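Rules we keep for folding at home

I have been collecting household handling recordings for Temeck since September, and I've been asked a few times what rules we work to. There are no proper published ones for this sort of thing that I could find, so we wrote our own. They run to 11 points on one sheet of paper. I won't copy all of them out, only the ones that cause arguments.

The first is that the room stays as it is. Corina Rainer wanted this from the start and I was against it, having come from a factory where you paint a line on the floor and keep everything behind it. Her view is that a robot that learns to fold in a bare room has learned to fold in a bare room. So we don't clear the desk, we don't strip the bed and we don't swap a patterned cover for a plain one. The only things moved are those that could hurt someone or get broken.

The second is about starting positions. A garment has to be put down the way a person would put it down when they meant to get on with the job. If it's dropped in a heap, the log says heap. If it's laid out flat, the log says flat. Early on we had people tidying the cloth with their free hand before pressing the button and writing "heap" anyway. Urs Pichler went back through 2,022 log entries to find those and it took him most of a fortnight. Please don't make anybody do that again.

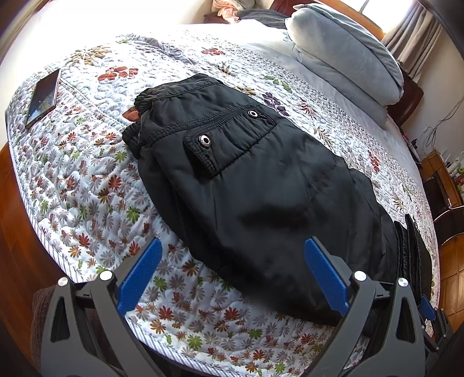

Padded clothing gets its own paragraph on the sheet. A tea towel goes where you put it. Thick trousers spring back, and the fold you made on one side opens while you're busy with the other. The rule is that you let go fully and leave the cloth alone before the next fold. If it opens, it opens, and you do it again with the recording still running. We keep those takes. Tanveer Durrani argued for throwing them out, and there was a fairly long exchange of emails, but a second try is part of the work and I'd want a machine to know how to make one.

Then there are fasteners. Snaps, zips and buckles are noted before the first take, with whether they are done up or open. You don't grip on a snap. You take hold of cloth next to it, with enough of it between the pads that you aren't pulling on a single layer. Blair Cairns added a line saying that waistbands with elastic should be held at the side seam, and I've left it in, although I don't always manage it myself.

Personal things are the part I'd most like other groups to copy. Before we record in a home, whoever lives there walks through the room with us and says what can be seen and what can't. Letters, medicine labels and family photographs are turned over or taken out, and that is the one exception to leaving the room alone. They can ask for a take to be deleted up to 80 days afterwards, with no form to fill in. A message is enough. 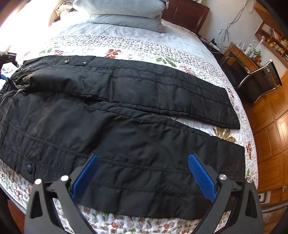
Page 6

The sheet also covers the hands. Both grippers start fully open and finish fully open, clear of the cloth. Pads are wiped before each garment and checked for lint after it. If a pad has started to lift at the corner you stop and change it, even if there's one trouser leg left to go. I've been told this is fussy.

Breaks are the last thing. Six takes and then you put the grippers down. Selina Nägeli set that number after her wrist played up, and I had it down as a suggestion until my own did the same. It's now a rule like the others.

The next version is due once Corina has read through my changes. The open question is bedding, where the thing being folded and the surface you're folding it on can be the same object. We have a draft paragraph for it and I don't think it works yet. If you've written something better for your own group, leave a comment or send it over.

Posted December 31, 2020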